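Position on Pendant Lighting Over Shared Tables

Most complaints received about shared dining and work tables concern the chairs. In the view of this office, the greater part of the discomfort comes from above. A table that is lit from a ceiling panel at the far end of the room is a table at which people squint, lean and leave early. Over the past year Gavivard has reviewed its own furnished rooms, and the conclusion set out here is that every shared table should have its own lamp, hung low and fitted with a closed shade.

The case for the low lamp is often dismissed as a matter of taste. It deserves to be treated as a matter of use. A person reading a letter, sorting receipts or peeling an orange needs light on the surface in front of the hands. Light on the walls and the upper half of the room does little for any of these tasks. When the lamp is brought down, the tabletop becomes the brightest thing in view and the eye settles there without effort.

Objections have been raised, and some of them are fair. A low lamp can block the view between two people seated opposite one another. It can be struck by a tall guest reaching for the salt. Our colleague Mahfuz Marikar has argued in writing that a lamp on a fixed cord fixes the table as well, and that residents should be free to push their furniture against a window in October when the afternoons grow short. We accept this last point in full. The remedy is a longer cord and a second hook, both of which cost very little.

The color of the table also matters more than is generally supposed. Dark tops swallow light and require a stronger bulb, which in turn produces glare on glasses and cutlery. Pale wood returns a soft light to the faces of those seated around it. For this reason we have recommended blond finishes in all new rooms, together with plain white shades. Patterned shades were tried in the Harasym building – with mixed results – and will not be ordered again. 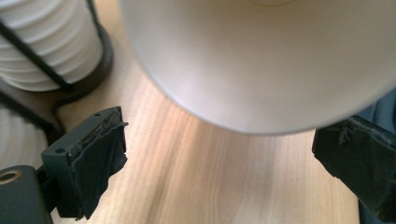 Should a lamp over a table be left on when the room is empty?
It should be switched off by the last person to leave, and the switch should be placed near the door to make this easy.

Maintenance is the point on which our own record is weakest. A white shade shows dust within weeks, and a dusty shade dims the table long before anyone notices the cause. The cleaning schedule for the Zilley rooms allowed for a wipe every six months. This was too seldom. We now ask for a dry cloth every two months, with the lamp off and the bulb cool, and a damp cloth only where there are marks.

There remains the question of expense. Refitting over 200 tables is a serious undertaking, and it would be wrong to suggest that it can be done in one season. We propose to begin with the rooms where people eat together, then proceed to study rooms, and to leave corridors and entry halls as they are. A hall table holds keys and mail and can manage with the ceiling light.

Residents who wish to keep their present fittings may do so, provided that the cord and hook are sound. Requests for a change of height should be made in writing to the building office, with the room number and the position of the table.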